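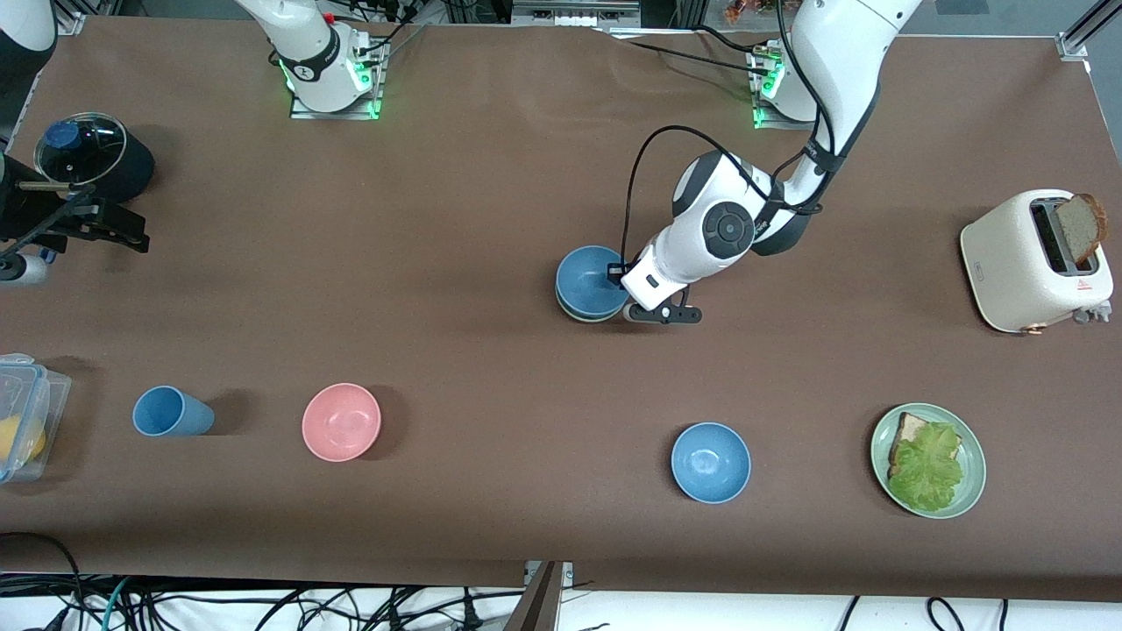 Left arm, closed gripper, stacked bowls just clear of the table. Kitchen table layout, gripper comparison, 2025-10-18.

Gripper Comparison Gallery: The Kitchen Table

Welcome to the kitchen table page! We have been comparing two-finger grippers on our pair of white arms, and the kitchen layout is the one everybody in the lab wants to watch. Pots, bowls, a cup, a toaster, a sandwich - ordinary stuff, and so much harder to handle well than the blocks and pegs we started out with in the spring.

The two sets of fingers we are comparing go by our own names for them, Gemell and Kastier. Gemell fingers are the stiff ones. Kastier fingers have a bit of give at the tips, and Perihan Gezer spent a good part of the summer getting that give where she wanted it. Each set gets 108 tries at every task, with the same controller settings and the same person at the desk.

Notes on the table

The bowls. Picking up one bowl by the rim is pleasant work. Picking up two nested bowls is a different story, because the fingers have to close over both rims and the lower bowl would love to stay behind. In the picture there's a blue bowl on top and a greenish one nested under it, and I could look at that grip all day! Nelly Quintero worked out the approach angle, and we now use it for both sets of fingers.

The pot. Black pot, glass lid, round blue knob. The knob is such a great test for a gripper (small, round, easy to pinch a little off center), and it's the task where I expect the two sets to differ the most. Lid on and lid off are scored separately.

The cup. We start it on its side, with the open end toward a different corner each time. Ajith Palaniappan wrote the start positions on a sheet, 90 of them to begin with, and then came back with more.

The sandwich. Toast and a big ruffled leaf of lettuce on a pale green plate. We score the plate move only, for now, but Rosario D'Amico has been lobbying hard for a lettuce task and I think he's going to get his way.

The toaster. Bread standing up in a slot gives the fingers a thin edge to find, and the lever on the side is next on our list. Lever tests are planned for November.

What's coming

Bowls and cup are finished for both sets, pot and plate are under way, and the score sheets go up on the Bener project page once Nelly has checked them over. If you run a similar table and would like our layout sheet, write to Perihan and she'll send you a copy. We would love to compare notes - especially on knobs!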